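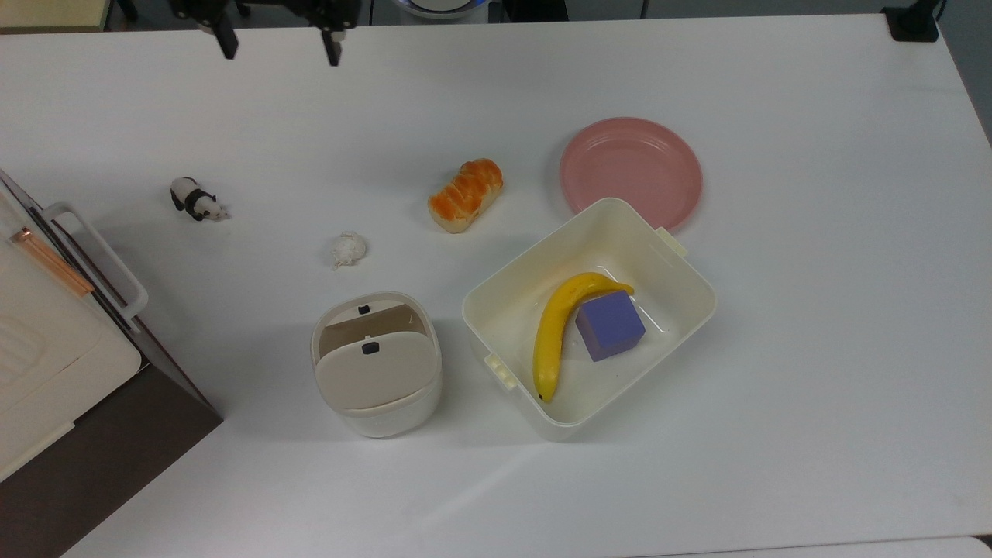

Re: [trelldale-users] Nightly index rebuild runs past the window

From: Aarti Saxena
To: trelldale-users
Date: May 22, 2022

Ekrem Kozan wrote:
> We moved the Brincombe catalog to the new host and the nightly
> rebuild no longer finishes before the morning jobs start. It used
> to take under an hour. Now it takes 4. Same data, same version,
> more memory. The log shows long gaps between "flush segment" and
> "segment ok". I raised the worker count from 4 to 30 and it got
> slower. Is there a setting I am missing?

Ekrem,

The gaps between those two lines are the sync call. The rebuild writes a segment, asks the kernel to push it to disk, and waits. Memory does not help with that, and more workers make it worse, as they all queue on the same device.

Please check these before changing anything else:

1. The value of segment_docs in the config. The packaged default is 1000, which is far too small for a full rebuild. Your old host may have had a local override that did not get copied. Look in the conf.d directory as well as the main file. The last file read wins.

2. The mount options on the new volume. Wenjie Shen had the same symptom in August on a volume that had been mounted with sync. Removing that option and remounting fixed it for him.

3. Whether the temp directory and the index are on the same volume. If they are not, the final rename turns into a full copy. This shows up as one long pause at the end of the run, so it would not explain your gaps, but it will add to the total.

Put the worker count back to 4 while you test. Otherwise the timings will be hard to compare.

On the version: you say it is the same, but the Danimer package and the one built from source both report the same number and differ in how they flush. The source build batches the sync calls, and the package does not. Run the binary with --build-info and post the third line.

Qianru Lu has a patch that makes the batching a config option. It applies cleanly to the current branch. I have run it on a test copy of our own catalog with no bad segments, but I have not tried pulling the power in the middle of a rebuild, so keep a copy of the old index if you use it.

If none of this helps, send the log from one full run with timing turned on. Please attach it as a file. The last one was pasted into the message and the list software wrapped the lines.

Aarti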